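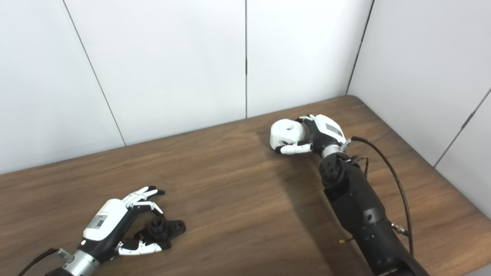
Reading logs, again

May 27, 2020

The summer packet came home by email this year, and there is a reading log in it. Of course there is. Twelve weeks of little boxes: title, author, pages read, minutes read, parent initials. My daughter is going into fifth grade and she has been initialed, by my count, every school night since she was six.

I would like to know what the log is for. I've asked. Two years ago I asked her teacher, a kind and very tired man, and he told me it builds the habit. Last fall I asked at the October open house and was told it builds accountability. Those are different things, and I don't see much sign of either one at my kitchen table. What I see is a kid who reads with one eye on the oven timer and closes the book in the middle of a sentence when it goes off.

She used to read under the covers. I'm not going to claim the log ended that. She also got older, and got a bike. But I notice she'll ask "does this count?" about a book before she opens it, and I don't remember ever teaching her to ask that.

My friend Fathima Mridha taught middle school for a long time and thinks I'm being unfair. Her argument is that the log was never meant for my kid. It's for the kid in a house where reading doesn't come up unless a piece of paper makes it come up. Fine. I take that seriously. But I asked her how many of those logs came back with honest numbers on them, and she laughed for a good while before changing the subject.

Everybody fakes them. I have faked them. I've stood at the counter on a Sunday night filling in 20, 25, 20, 30 with two different pens so it would look right. The school then adds up all those minutes and puts the total on a poster in the hallway.

This year there's an app too, called Saltis, which replaces the parent initials with a tap and gives out badges. The letter says students using it "read more." More than who? Measured how? If the measure is minutes entered into the app, then all I've learned is that badges get children to enter minutes. I wrote to the school and asked for whatever study that line came from. So far I have a link to the app's own home page.

Ramiro Olmedo, whose son is in the same grade, has told the school they'll be skipping it. He says he'll send in a list of books in September and anyone who wants to can ask the boy about them. I like that plan and will probably steal it. Five minutes of talking to a kid about a book will tell you if it got read.

For now the packet is on the fridge with nothing filled in. She's on the porch with a 492-page thing about dragons that she picked out herself, and she hasn't asked me what page she should stop on. I haven't set the timer.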